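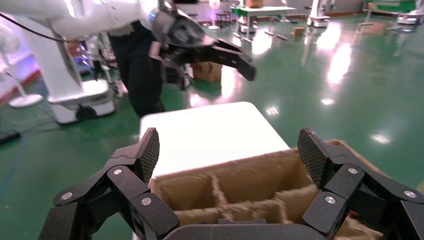 ## 4. Evaluation of the Zabala Hand Kit

### 4.1 What was delivered

The Zabala kit is sold by Prodotano as a drop-in replacement for parallel grippers on two-arm stations. It comes with a left hand, a right hand, wrist brackets, a camera mount for each wrist, and a license for the Vodau control software. The brochure promises first grasp "before lunch." We reached first grasp on the second day, before lunch.

Installation was done at our Grastholm site by Darius Rätsep and Itzel Becerra with the printed manual and no phone support. The mechanical part went well. The brackets fit, the bolts were the right bolts, and the fingers moved in the direction the software said they would. Calibration took longer. Vodau asks the user to "present a familiar object" to each hand and does not say to whom the object should be familiar. We used a power supply unit, on the grounds that it was going to be familiar to everyone by the end of the study.

### 4.2 Task

We chose a packing job that the vendor's own demonstration video avoids: moving computer power supply units, cables attached, into a corrugated carton with cardboard dividers. The casing is easy to hold. The cables are long, springy and fond of their neighbors, and a unit lifted cleanly by its casing will often bring along a connector that belongs to somebody else.

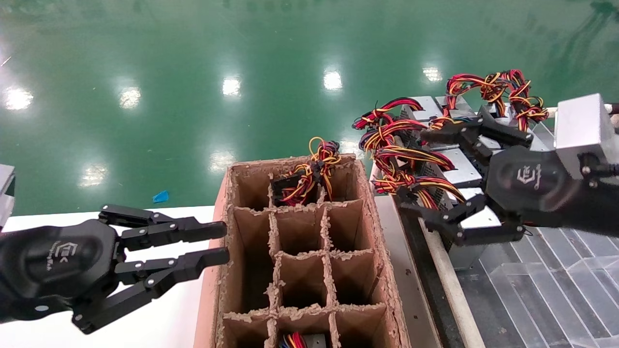 A trial counted as complete when one unit was fully seated in its assigned compartment with all of its connectors below the rim. We did not require the cables to be neat. An early draft of the protocol did, and Paraschiva Căpraru, who was to do the scoring, asked what we meant by neat, and the draft was changed.

The carton was not replaced between trials. Its dividers had frayed edges, and the torn paper catches on connectors in a way that a fresh carton's does not. We consider this representative. Cartons in use do not stay new, and a packing system that needs them to should say so in its data sheet.

Figure 1 gives the right wrist camera's view. The fingers take up a good deal of it. The vendor's guide describes this placement as offering "an unobstructed perspective," and we have adopted the phrase in the lab for most things we cannot see.

**Figure 1.** View from the right wrist camera. Mesh-textured finger pads stand to either side of the partitioned carton; parts of the nearer cells are hidden by the fingers and palm.

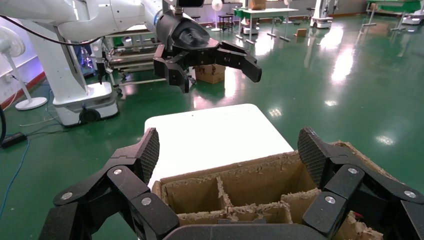 ### 4.3 Results

We ran 50 trials with the default Vodau grasp settings. Of these, 26 were complete under the definition above and 24 were not. Among the failures, 12 came from a connector left hanging over a divider after the unit itself had been placed correctly. The hand opened, the software reported success, and the cable stayed where it was. The remaining failures were split between dropped units and placements in the wrong compartment, which Vodau also reported as successes.

The finger pads deserve a kind word. We had expected slipping on the sheet-metal casings and saw little of it. Drops came mostly when a finger closed on a loop of cable and took it for the unit.
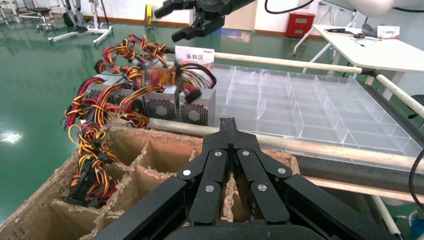 Reaching over a divider with two fingers nearly together was the most reliable motion we found for pushing a stray connector down. It is absent from the Vodau grasp library. Anselmo Vidal wrote it by hand as a short scripted move, and we report it separately in Section 5, as the 50 trials above were run without it.

### 4.4 Support and documentation

We sent Prodotano one question by e-mail in January, concerning the success flag. The reply came on Feb 4, 2019, and explained that the flag indicates completion of the motion. Whether anything was moved is treated as a separate matter, handled by the optional perception module. The module was not part of our quote.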